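August, shop notebook
Posted by Benedetta Messina

This site uses cookies to remember your settings. Accept | Manage

Picking up where the last entry trailed off. The file server (ondon, the old tower under Primo's desk) has now gone read-only again, at 7:40 in the morning, while I was holding a coffee and feeling fairly good about things.

What dmesg had to say: journal aborted, remounting read-only, then a page of I/O errors on sdb. SMART on sdb says PASSED, as it would if the drive were on fire. Further down it lists 76 UDMA CRC errors. Last month's printout, still taped inside the case door, says 13. Reallocated sectors zero, pending zero. So the platters are fine and the data is getting chewed up on its way to them.

Primo Valentini's theory is the kernel update. His theory has been the kernel update since I started here. I booted the previous kernel to keep the peace, ran a big copy from /srv to the spare disk, and got the same errors well before the copy finished. He has moved on to suspecting the power supply.

Things tried, in order:

Reseated both ends of the SATA cable. The board end had no clip and came out if you looked at it. Errors still climbing, slower.

Swapped the cable for one from the Plutix drawer. These are the red ones with the metal latch. Count stopped at 76.

Moved sdb to another port with the old cable, to be fair to the old cable. Count went up at once. Old cable is now in two pieces in the bin so that I can't change my mind about it. 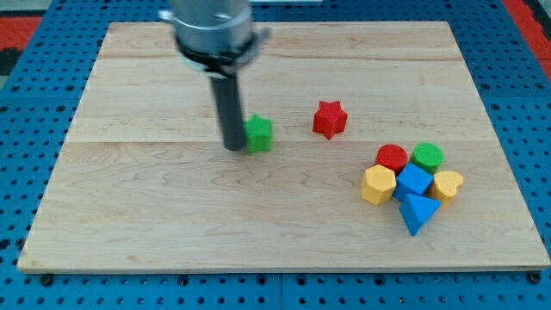

Arm over the plank board, blue pegboard underneath.

After that, the filesystem. Unmounted, e2fsck -f, no -y this time. I know what -y does, having once let it tidy a mail spool for me. It wanted to clear a handful of orphaned inodes, all of them in /srv/scratch, and I let it. lost+found came up with two directories with numbers for names, both of them Putalov build output that can be made again. One JPEG of somebody's lunch also survived, so the important stuff is safe.

Restored the Bortolotti share from last night's backup anyway and compared checksums against the live copy. 3,000 files, no differences. I ran it a second time because I didn't believe it.

Mount options: /srv had errors=continue in fstab, with a comment next to it saying "temporary" in my own handwriting, so to speak. It's errors=remount-ro now, same as root. I also added a smartd line for attribute 199 on both drives. Mail goes to me and Primo, and he has asked what 199 is, so I expect his are going into a folder.

Left a read/write loop running on sdb for 60 minutes over lunch. CRC count at the end: 76. Will look again tomorrow before I close the case, which for now is sitting open with a desk fan pointed vaguely at it.

Still to do: order proper latching cables, four of them – the Plutix drawer is down to its last one and it's the short kind. Check sda's cable too, it's the same age and the same brand of no clip. Take the old printout off the case door and put up the new one.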